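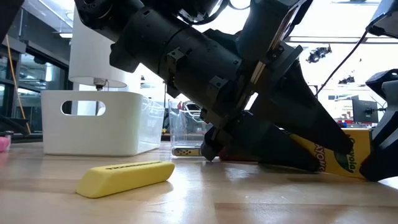 About us

Parar is a music school for people who thought they had missed their chance. We teach adults and teenagers in Ovstead to play, sing, read and write music, and we've been having a lovely time doing it since our very first term, when the whole school fitted into one room above a shoe shop and the piano had to come up through the window.

We now have a home of our own on Mulligan Street, with six teaching rooms, a small hall and a kitchen where a surprising amount of the learning goes on. Most evenings you can stand in the corridor and hear a cello, a beginner's trumpet and the tail end of a harmony class all at once (it's a terrible noise and we love it).

How it started

The school was set up by Njoroge Lukumay, who had been teaching the piano to children and kept being asked by their parents, usually in a whisper at the front door, whether it was too late for them. He said no so many times that in the end he put up a card in the library window offering a class for grown-ups. He was hoping for four people. He had to borrow chairs.

That first group wanted to play together straight away, before any of them could really play at all, and Njoroge let them. They had a bass line with two notes in it, a tune with five, and somebody on a tambourine. It sounded like music by the end of the evening! We still teach that way. Everyone who joins us plays in a group from the first week, alongside their own lessons, and the parts are written to suit whoever is in the room. If you can manage two notes, you get a part with two notes, and it'll be a part the others would miss.

What we teach

Piano, guitar, violin, cello, clarinet, flute, trumpet and voice, all from complete beginner upwards. We run classes in reading music, which go slowly and involve a lot of clapping, and a songwriting class that goes wherever its members take it. Last year that was mostly sea songs, plus one very long ballad about a planning dispute.

There's a folk group, a string group, a wind band and the big choir, which has almost 80 singers and takes over the hall in every sense. The choir doesn't hold auditions and never has. New singers sit next to someone who knows the part, and after a few weeks they find they know it too.

Teenagers from 13 are welcome in all our groups and learn next to the adults. We wondered at first how that would go, and it has been one of the best things we've done. A clarinet section with a retired bus driver, two sixth-formers and a dental nurse has a very good sort of conversation going on between pieces.

Our teachers

All our teachers perform as well as teach, and several of them came to their instruments late. Our cello teacher didn't pick up a bow until she was at university, and she remembers exactly which bits were confusing. They come from classical, jazz, folk and church music, and they disagree cheerfully about nearly everything, including how to count a dotted rhythm aloud. You'll pick up more than one way of doing things here. Choose the one that works for you.

We keep beginner classes to seven people, so there's time to go round the room properly and hear everyone.

Skakari

Every March we clear the chairs out of the hall and hold Skakari, our end-of-winter concert. The name comes from a nonsense word in a round that the first class made up, and it stuck. Every group plays, from the newest beginners to the string players who have been with us for years, and the audience joins in for the last number whether they meant to or not. There is soup beforehand. The playing begins at half past six and officially ends at nine, although the folk group has never taken much notice of that.

If you're thinking of joining and want to know what we're like, come to Skakari. It's free and you don't need a ticket.

Borrowing an instrument

You don't have to own anything to start. We have a lending cupboard with guitars, violins, a few clarinets and trumpets and one rather battered accordion, and you can take an instrument home for as long as you're enrolled. Many of them were given to us by local families who found them in lofts. If you've got one in yours, we'd be very glad to see it, in whatever state. A cracked violin can usually be mended, and we've got a good repairer who likes a challenge.

Coming to see us

The front door on Mulligan Street is open from four in the afternoon during term. Ring the bell if the hall's in use, and keep ringing if it's the wind band. There's a ramp at the side entrance, the ground-floor rooms and the hall are all on one level, and we can print music in large type if you tell us beforehand.

You can sit in on any group before you sign up, and you're welcome to bring a friend. New classes start each term, and the groups take people all year round. Bring a pencil if you have one. We've lent out all of ours.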